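Clearing out the dry goods cupboard (and keeping it that way)

Every January I swear I'll sort the dry goods cupboard before I buy a single thing to put in it, and every January I come home with a bag of lentils and find three bags of lentils already in there. So this year I did it properly, the morning after the decorations came down, with the radio on and a pot of tea going cold on the windowsill. A few of you asked for the method after I mentioned it last time, so I've written it all down, including the bits I got wrong.

Take everything out. I mean everything, even the back corner where the cornflour lives. I used to do one shelf at a time and all that happened was that things from the top shelf got shuffled on to the middle one and then back up again. You want a big clear surface and you want to be able to see the lot. If your kitchen is as small as mine was in the Keogh Street flat, use the bed with an old sheet over it. I did that for years and only once slept on a chickpea.

Sort as you go. I do baking, tins, pasta and rice, breakfast, snacks, and then a heap called "what is this". The heap is always bigger than you expect! Mine had half a packet of agar flakes in it, and a little jar of something brown that might have been tamarind or might have been gravy.

Now, dates. Use-by dates are the serious ones and you don't see many of those in a dry cupboard. Best-before is about quality, so a packet of spaghetti a month or two over isn't going to do you any harm if it's been kept dry and sealed. I do get fussy about anything oily though: nuts, seeds, wholemeal flour, brown rice. They go rancid, and once you've had that smell (crayons, sort of, or old putty) you'll know it for ever. Give them a sniff before you decide.

Popcorn is the one I always forget about. The microwave sort has fat in with the kernels so it stales like anything else with fat in it, and if a bag's past its best you get a sad flat taste and a lot of unpopped bits at the bottom. Turn the box over and look on every side for the date, they print them in the daftest places.

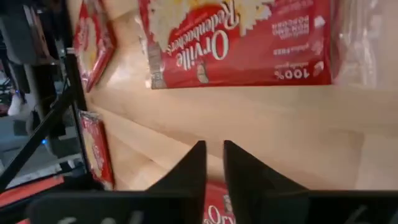 Orville Redenbacher's popcorn, wrong way up.

Plain kernels are a different matter and keep for ages in a jar with a tight lid. If they stop popping well they've most likely dried out. Put a spoonful of water in the jar, shake it hard, leave it a few days and shake it whenever you go past, then try a small handful. It's worked for me more often than not. Use a bigger pan than you think, keep the lid a crack open so the steam can get out, and salt it while it's hot or the salt just falls to the bottom of the bowl.

Next, get the outer boxes off things if they're only taking up room. A cardboard box with two bags left in it uses exactly the same space as a full one, and you won't know it's nearly empty until you want some. Cut out the cooking instructions first! I keep mine in an old envelope taped inside the cupboard door. Before I started doing that I had a jar of couscous I was guessing at for the best part of a year, and it was either soup or gravel.

Loose packets and sachets need something to stand in. Stand them, don't stack them, so you can flick through like records in a shop. I've tried shoe boxes (they go soft), wire baskets (corners poke through and split the bags) and the deep drawer under the oven, where everything gets warm and the chocolate goes white. What I've settled on is cheap plastic tubs, the washing-up sort, with rounded corners so they wipe out easily. Mine came from Pramevholm, end of the line, a bit scratched.

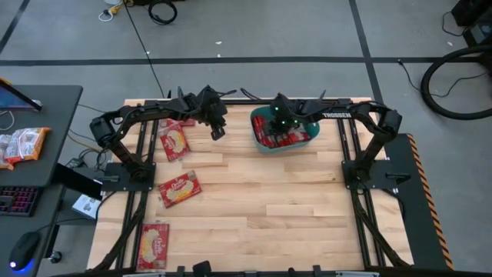

Measure the shelf before you buy any, and measure the depth as well as the width. I bought a set of lovely square ones from the Brorkdale market that stuck out by the thickness of my thumb, and the door wouldn't shut for a fortnight until I gave in and passed them on to my sister for her seedlings. Leave a bit of headroom too, so you can tip the thing forward and lift it out with one hand.

While the shelves are bare, clean them, but don't go mad with the water. Crumbs first, with a dry brush or the thin nozzle on the hoover, right into the corners and the little holes for the shelf pegs. That's where weevils and moths like to tuck themselves away. Then a cloth wrung out in warm water with a drop of washing-up liquid, and another one with plain water. Leave the doors open until it's bone dry. I go and do something else for a good hour.

If you do find moths (little webby threads in the flour is the giveaway), bag up whatever's affected and take it straight to the outside bin. Then anything nearby that looks all right but makes you nervous can go in the freezer. I leave mine in for 5 days, which covers it, and then let it come back to room temperature before I open it so it doesn't get damp.

Jars. You don't need matching ones. I know they look smart, but I priced up a full set of the Sellutico clip-tops and went and had a sit down instead. Coffee jars, honey jars, big pickle jars from the chip shop if you ask nicely. To get rid of the pickle smell, fill them with warm water and a spoonful of bicarb and leave them overnight, and do the lid separately in a bowl because it's always the lid that holds on to it. For sticky labels, rub in a bit of cooking oil, wait, and scrape with an old bank card.

Write on the jar. Masking tape and a marker is fine. What it is, and the date off the packet, and if it's flour write which flour. Plain and self-raising look exactly the same at seven in the morning, ask me how my pancakes were.

Putting it back, oldest at the front, new behind. Heavy things low. The stuff you use every day goes between your waist and your eyes and the Christmas things can go up top until next year. I keep one tub for "eat these first" and it sits right at the front where it gets in the way, so it gets used. Cathal McGrath wrote in to say he does the same with a baking tray, and pulls it out every time he's stuck for tea. His best so far was a barley and tinned tomato thing with the end of a jar of olives, and I've made it twice. It wants about 300 ml more stock than he said, Cathal, if you're reading!

Last job is the list. Mine's on the back of an old calendar page, pinned inside the door next to the envelope of instructions, with a pencil on a string. When something's down to the last packet it goes on the list, and I take a photo of it on my phone before I go to the shops. No more lentils until February at the earliest.

A couple of odds and ends I couldn't fit in anywhere. Brown sugar that's gone to rock will soften overnight with a slice of bread in the tub. Bay leaves don't last for ever, whatever my mother says, so snap one and if you can't smell anything it's had its day. And a clothes peg beats any of those fancy bag clips, I've got 9 of the clips and 8 of them have lost their spring.

I'll do the freezer next, once I've worked up the courage to find out what's in the margarine tubs.

Contact | Copyright, all tips my own, please ask before reprinting | Last updated 2024-01-05 | Back to top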